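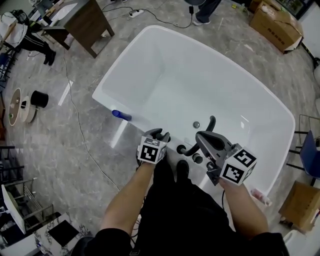 Figure 9.1 Freestanding tub with a curved spout and three round controls on the deck.

Chapter 9
Freestanding Tubs

Print | E-mail
Last updated: December 11, 2020
Shares: 143 | Comments: 6

A built-in tub gets a lot of help from the house. Three walls hold it in place, the tile covers its edges, and most of the pipe is out of sight behind a panel. A freestanding tub gets very little of that help. All four sides can be seen, the floor carries the whole load, and the drain has to line up with a hole that will be hard to reach once the tub is down. Most of the trouble students have with this kind of tub comes from treating it like the built-in kind.

In Chapter 8 you measured an alcove and roughed in the supply and waste lines for a standard tub. Keep those notes. The supply sizes and the trap are the same in this chapter. What changes is the order of the work, and how much of it has to be settled before the tub comes through the door.

Shape and rim

Freestanding tubs are sold as ovals, rectangles, and rectangles with rounded corners. The rounded rectangle, like the one in Figure 9.1, gives the most room inside for its length and is the easiest to set square to a wall. Ovals are harder. With no straight side to measure from, a small turn in the tub will not show until you stand at the foot end and look down its length.

Look at the rim next. A thick rim can hold a faucet and its controls. A thin rim usually can't, and the faucet then has to come from the wall or stand on the floor. A thick rim also gives the bather something to hold and a place to set a bottle down, but it makes the outside of the tub larger than the part you sit in. Customers often read the outside length on the tag and picture all of it as bathing space. Show them the inside length too, and let them lay a tape in the basin.

The faucet and the controls

When the faucet is mounted on the tub, the spout has to arch over the rim and reach far enough that water lands in the basin and not on the slope of the wall. The end of the spout must also stay above the flood rim. Your local code gives the gap. The rule keeps bath water from being drawn back into the supply, and inspectors do check it.

Controls are best placed where a person standing outside the tub can reach them without leaning across the water. On a rectangular tub that often means one long side, with the spout and the controls near each other. Before you agree to a location, ask which side the owner will walk up from. Clyde Ambrose, who taught this course at the Haverford campus for many years, had his students act it out: walk in, bend down, turn on the water, test it with a hand. It takes a minute and settles most arguments about placement.

The floor

Hard floors of stone or tile suit a freestanding tub, but they show every error in level. Put a long level on the bare floor in both directions before the tub is set. If the floor is out, correct it then. Shims under a tub with a flat base leave gaps that show from the side, and caulk only makes them show more.

Weight comes next. Suppose an empty tub weighs 200 pounds. Add the water and one bather and the total may come close to 1,000 pounds, all of it on a few square feet. A slab on grade will usually take that without any extra work. A wood-framed floor may not, and the joists need to be checked for size, span, and old cuts made for other pipes. A cast iron or stone tub calls for more care still. If the numbers are close, bring in an engineer.

Look up as well as down. A room is planned from the floor to the ceiling, and the same site visit should cover both.

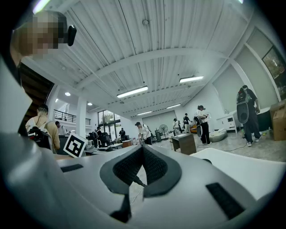
Exposed beams and a metal ceiling give a space height, but they limit where a fan duct can run and where a light can be hung. Note the direction of the ridges and the beams on your sketch. Mark the lights that are already there, the smoke detector, and any staircase the tub may have to pass on its way in. Long fluorescent fixtures give an even light that is good for looking over a finish. Small recessed lights put brighter spots on a glossy surface, and a tub chosen under one kind may look quite different under the other.

Light fixtures near a tub have their own code rules, and so do outlets. Those are covered in Chapter 11. For now, write down what you find and how far it is from the planned edge of the tub -- in inches, not in steps.

What a site sheet should hold

Lucinda Nakamura and Bilal Atallah drew up the site sheet used in this book after a November job in Sterkow. The tub there had been ordered from a floor plan alone. The plan was right about the bathroom and said nothing of the turn in the hall. Returning the tub and ordering a shorter one added $3,000 to the bill, and the owner went seven weeks without a bath.

Their sheet asks for the width of every door and turn on the path, the level of the floor in two directions, the center of the drain measured from two walls, and the height of the ceiling at its lowest point. A blank copy is in Appendix C. Fill one out for a room you can visit this week before you go on to Section 9.1, even if there is no tub in it yet.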